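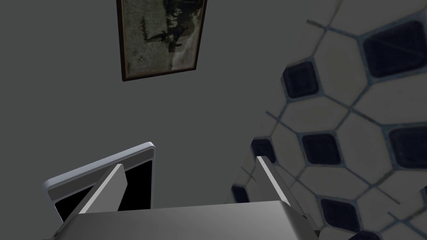
Baby Gear > Sleep > Reviews
3 min read

I bought the Nestance swaddle sack in May, when our daughter was two weeks old and slept only on my chest. It cost 60 dollars, and for me this is a lot of money for one piece of cloth with a zipper. I used it almost every night until she began to roll, so I think I can say something fair.

The fabric is soft and it has a little stretch. The zipper opens from both ends, and for diaper changes at night this is the best part. With our older sack, from Urska, I had to take out the arms every time and then she was fully awake. With the Nestance I open only the bottom and she often keeps her eyes closed.

The sizes are not so well explained. The chart on the package goes by weight, but my daughter is long and thin, and her feet touched the end much earlier than I expected. If your baby is tall, I would take the next size, but check first that the neck is not too wide.

After many washes the color (we have the one called Ñahui, a warm yellow) is a bit pale. The seams are all good. One small snap at the shoulder became weak, and I wrote to the shop. They answered in 2 days and sent a new sack, without asking for the old one.

I would buy it again, maybe on sale. For summer I find it too warm, and we changed to a thin one from Hisard, which I will review separately.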